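Behind the curtain at Rolovel's open day

Rolovel opened its workshop to the public one Thursday in February, from ten in the morning until the light went. I arrived at half past two, after the school parties had gone, and was met by the engineer who runs the demonstration room. She has been with the company since it rented a single unit at the Younis estate and had one arm on loan. Now it has both halves of the building and sells picking software to small warehouses that cannot afford a full system.

She asked not to be named. "It's a team thing and I'd get ribbed for it," she said. She was happy for the rest to be written down.

The day had started badly. The coffee machine tripped a breaker at nine and took the front office with it, and the sign for the car park was facing the wrong way until lunch. By the time I signed the book there were 196 names in it. The company had sent 700 invitations, mostly to people living on the streets between the estate and the canal, and to customers of Cornico, the packaging supplier that was Rolovel's first buyer.

"We said we'd be pleased with 100," she said. "A lot of them came because they'd walked past the building for years and wanted to know what was in it."

Visitors were taken through in groups, 30 minutes to a group. The first stop was the stores, where a man from Cornico talked about returned goods. His firm gets back boxes of mixed parts that have to be sorted by hand before anything can be resold. He said the sorting was the job people left over. "They don't mind the lifting. It's standing at a bench picking the same four things apart all day."

After the stores came the demonstration room, which was what most people had come for. It has a black curtain drawn round the back of the table. I asked whether that was for show. The engineer said it was there to keep the background plain, and that the company had bought it from a theatre that was closing.

The task she had chosen was a small one. Cubes go on a white table, a bowl goes beside them, and the arm has to get the cubes into the bowl. The software is called Bimetine and it is given no list of positions. Between runs someone moves everything by hand, and visitors were allowed to do it too.

"Children put them in a line," she said. "Adults try to catch it out. They put one right up against the bowl, or touching another one. Fair enough, I'd do the same."

She talked me through what she watches for while it works. The approach is the part she cares about most, when the fingers come down near a cube and have to be lined up before they close. If they come down skewed, they tend to push the cube along the table.

"You get an eye for it," she said. "I can usually tell from the wrist, before the fingers are anywhere near. The visitors all look at the fingers."
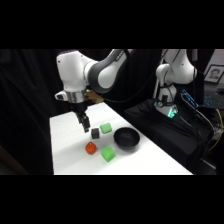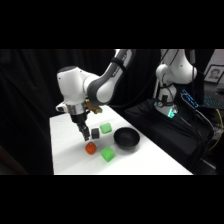
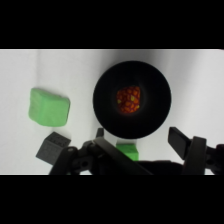 What the visitors asked

The question that came up most was whether it would take jobs. The engineer said she had answered it in every group and had tried not to give the same answer each time, in case anyone had come round twice.

"I tell them what I know," she said. "Cornico has the same number of people on the floor as when we started with them. I can't tell them what happens in ten years. One woman said that was a politician's answer, and I said I was sorry but it was the only one I'd got."

The second most common question was why it was so slow. I had wondered about this myself. The arm moved at a pace that would have annoyed anyone waiting at a till. She said they had turned the speed down for the open day, partly for safety and partly so that people could follow it. At full speed it is quicker, though she would not claim it matches a person who is good at the job and having a good morning.

Several people wanted to know about the bowl. It is a deliberate choice, she said, because a bowl is more forgiving than a tray. A cube let go anywhere over the opening will end up inside. The next version of the task uses a tray with compartments, and that one is not ready to be shown.

"We tried it last week with our own staff watching and it was painful," she said. "It would get to the right compartment and then hesitate — like somebody trying to post a letter in the dark. So we went back to the bowl."

How it is trained

Rolovel trains the software on recordings of people doing the task by moving the arm themselves. A new task starts with 30 recordings. If the results are poor, they add more, but they look at the first batch before doing so. She said the commonest fault is in the recordings. Somebody has got bored, or has always put the cubes down in the same corner.

She has views on who makes a good demonstrator. The best they have had was a former bus driver who works in the stores. He moves at one speed, does not overcorrect and stops when he is tired. The engineers, she said, are among the worst, because they try to be clever.

Colours matter less than I had supposed. Two cubes of a similar green on the table gave the software no particular difficulty. Dark objects are harder under some lighting, and the room lights had been changed twice since Christmas on that account.

Afterwards

The last group went through at half past four. There were eight in it, including a retired couple who stayed on to ask about the curtain and turned out to have seen plays in front of it.

Rolovel plans to open again in the autumn, if the landlord at Younis agrees to the extra parking. The engineer would like to have the tray working by then. She would also like a second person to do the talking. Her voice had nearly gone when I left, and she still had the tables to wipe down and the breaker to report.

Anyone who wants to be told about the next open day can leave an address at the front office, which has its power back.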